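Edit notebook – Rimow documentary, August, started 7:40 in the morning

Room mock-up, beige walls, plank floor, one framed picture on the left wall.

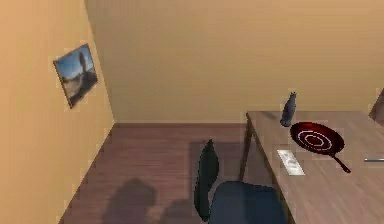
Assembly, reel 2

Watched straight through with Borghild, no stopping. Too long in the middle, which we knew. The opening works up to the ferry letter and then goes slack – three people in a row telling us he was difficult, same word nearly every time. Keep the sister. Keep half of the printer. The cousin can go, or move to after the trial where we need somebody calm.

Borghild wants narration over the school years. I don't. Agreed to try it with the sister's audio only, holes and all, and look again after lunch.

Looked again after lunch. Holes are fine. One bad one, between the exam story and the first newspaper. Needs a line or a card.

Archive

Kultbridge sent the low-res screeners for the Skuvorau material. 7 clips, 4 usable. The harbour speech is the good one, sound drifts towards the end but we could lay crowd under it. Two of the others are the same footage flipped left to right, so somebody along the way has had fun with it. Shop sign reads backwards. Flagged to Ronja.

Still no paperwork on the family cine reels. The daughter said yes on the phone, nothing signed. NOT to go in the rough cut that goes to Viklund until it is. I have put a black slug in with a caption so we dont forget.

Interviews

Ronja Ekström back from the second sitting with the son. Six hours of sound, she says the first hour is throat clearing and the rest is gold. Transcript to page 30 so far. He contradicts the sister about the winter in the flat – she has the father home, he has him already gone over the border. Don't smooth it over. Put them back to back and leave it.

Check: did he say "the committee" or "the commitee man"? Changes the meaning quite a bit. Listen on the good headphones.

Sound and subtitles

Hum on the printer interview, fridge in the next room I think. Notched it, took some of his voice with it, undid half.

Subs run too fast in the quarrel section. Cut words, not lines. Leave the swearing in.

Timeline crashed twice while relinking. Autosave set to every 6 minutes now, was on 20 for some reason.

To do

– card or line for the hole in the school years
– chase the daughter, again, in writing this time
– harbour speech: ask Kultbridge what the master is and what it costs per minute
– move cousin to after trial, see if he survives
– son / sister winter sequence, first pass
– titel still not settled. Borghild has a list, I like none of them
– export for Viklund, burnt-in timecode, no music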